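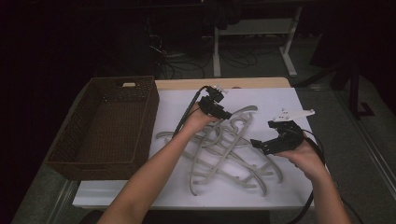

Cledley Model and Drone Flyers
Minutes of the regular meeting, 4 December 2019

Present: 11 members. Apologies came from four more, two of whom were later seen on the club's group chat discussing the football game.

1. Minutes of the October meeting
Approved after one correction. The club does not own "a hanger." It rents a corner of one.

2. Field access
The Plasa parking lot people have written again. They are happy for us to fly from the grass strip on Sundays until noon, and would like us to stop treating noon as a suggestion. Agreed that the last battery goes in at 11:40 and that the chair will blow the whistle. The chair asked who has the whistle. Carried over.

3. Night flying
Long discussion. Three members would like an evening session over the winter, when it is dark by the time anyone gets off work. The secretary pointed out that flying after dark needs a waiver, and that wanting one very much is not the same as having one. One member offered to draft the application, having drafted it last year as well. He will look for the draft.

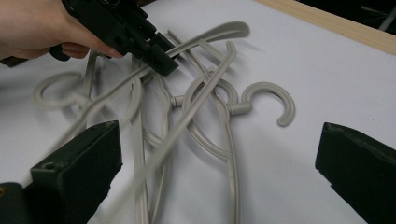
4. Registration numbers
Members are reminded that the number goes on the outside of the aircraft, where it can be read without a screwdriver. A spot check at the last fly day found four aircraft with no number at all and one with the number of a previous owner. Labels are available from the secretary at no charge. Permanent marker is fine too – legible permanent marker.

5. The Skorel trainer
The club's Skorel came down in the creek in October and has been drying in a garage ever since. The motors turn. The camera shows a steady picture of gray. A replacement camera is $23 plus shipping, and the meeting approved this without debate, a club first. The member flying at the time wishes it recorded that there was a gust.

6. Spring fly day
Bravo Hobbies has offered a table of spare props and a prize for the obstacle course, provided the course is finished before the event starts this time. Motion to use pool noodles for the gates in place of PVC pipe. Passed, 10 to 1. The one owns a lot of PVC pipe.

7. Any other business
A neighbor on the north side has asked whether we are filming her yard. We are not. A polite letter will go out, and pilots are to keep south of the tree line.

The coffee fund is short again.

Meeting closed at 9:05. Next meeting in January, same room, date to follow once the secretary has found the calendar.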